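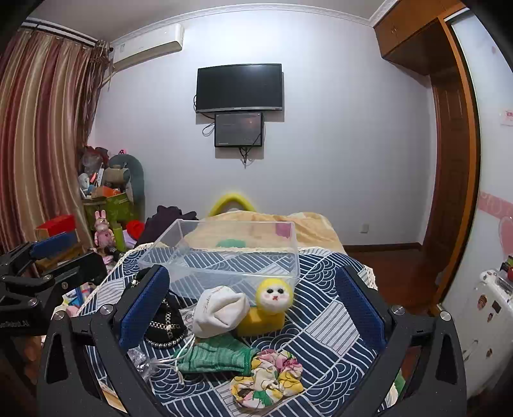 Zumen Clear Bedroom Box, Open Top

By Iona Leckie
March 30, 2020

Filed under: Home > Bedroom > Boxes & Bins

If your bed is anything like mine, it has quietly become the place where small things go to wait. A scrunchie, a little pouch, the bag from last weekend, something knitted that needs to go back in a drawer (and never quite does). I have been selling storage at Pilldale for a good many years now, and the piece I keep coming back to for this sort of clutter is the plain clear box from Zumen.

It's a rectangular plastic box with no lid, and you can see right through it, even down to the pattern of your bedspread underneath! I know that sounds like a small thing to get excited over, but a clear box means you can find the green hair tie without tipping everything out first, and it looks tidy on nearly any color of bedding.

I like to fill mine right on the bed, with everything spread out in front of me. Soft things go in first, folded flat, and then pouches with their cords tucked inside so they don't catch. Bags with a chain strap do best laid on their side with the chain on top. Neck pillows and comforters are too bulky, I'm afraid, and for those we'd steer you to the Zunover blanket bag instead.

Cleaning is easy. Wipe it with a soft damp cloth and a drop of dish soap, and please skip the scouring pads, as clear plastic does show scratches. Keep it away from heaters too.

Seren Prosser in our Pilldale store keeps one for her daughter's small toys and tells me it has held up nicely since September.

Item no. 2743. Sold singly or in a set of 3. Orders are packed by Euan Carnegie and his crew, who are very good about padding the corners.

Get our letter with new arrivals and storage ideas. Enter your email to sign up. You can unsubscribe at any time.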